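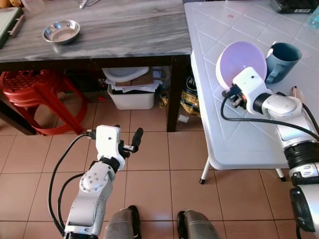

Subject: Re: [teleop-users] Plate slips when right gripper closes
From: Ching-wen Chang
To: teleop-users list

Hello all,

Thank you for the answers to my first message. I tried most of the suggestions and I want to report what I found, because maybe it is useful for other groups who teach table clearing by remote control. I answer below the quoted parts.

> How many demonstrations do you have now, and how many
> of them contain the slip? If it is only a few, I would
> delete them and go on.

We have 328 demonstrations of the plate task, recorded since September with three operators. I watched all of them again. In 141 the plate moves inside the fingers after the grasp. This is too many to delete. Also, in most of these the operator corrects the grasp and finishes the task, and I would like the policy to learn this correction too.

> Which way do your operators take the plate? Flat from
> above, or do they tip it up first?

They tip it up first. The fingers of our gripper are too thick to go under a plate which lies flat on the table. So the right arm brings the plate to stand on its edge, and then it closes on it. When there is a mug on the table, operators like to have the plate lean near the mug. I did not teach them this, they found it alone. It is comfortable for the operator, but I am worried that the policy will wait for a mug when there is no mug.

The plates are glossy and the surface gives little friction. On the white plastic table the top has a raised pattern of diagonal lines, and the edge of the plate can catch on a line. The operator can not feel this through the leader arm. On the marble-patterned table the same movement goes more smoothly, but there the edge slides away more easily. So we have two different problems and I first believed it was one.

> Please check the delay on the leader side. At Cergate we
> had the same symptom and it was only the delay. Also, what
> does your left arm do during the grasp? If the operator
> does not use it, I would lock it.

I measured the delay with the Skorano logging tool. It is stable and I do not think it is the cause. But I thank you for the idea, since I found a wrong clock setting in one of our wrist cameras while I was checking.

About the left arm: in our recordings it stays in the air over the floor with open gripper, and the operator's left hand is resting on the leader. It makes small movements the whole time. I tried locking it in 14 new demonstrations. The data look cleaner, but two operators said it is harder to start the next step, when the left arm must come to the table. For the moment I leave it free and filter the small movements later.

My questions now:

Does somebody mark the corrections by hand in the recordings, for example with a foot pedal? Or do you cut them after the session?

Is it better to vary the place of the mug in each demonstration, or to record one part completely without the mug? I have time for one of the two before our next training run.

Has somebody tried softer finger pads from Grirnero or from another maker? I am afraid that if I change the pads, the old demonstrations will not match anymore with the new ones.

I can share the list of the slipping cases with time marks, if someone wants to compare with their own data. Please write to me directly for this, the file is too big for the list.

With kind regards,
Ching-wen Chang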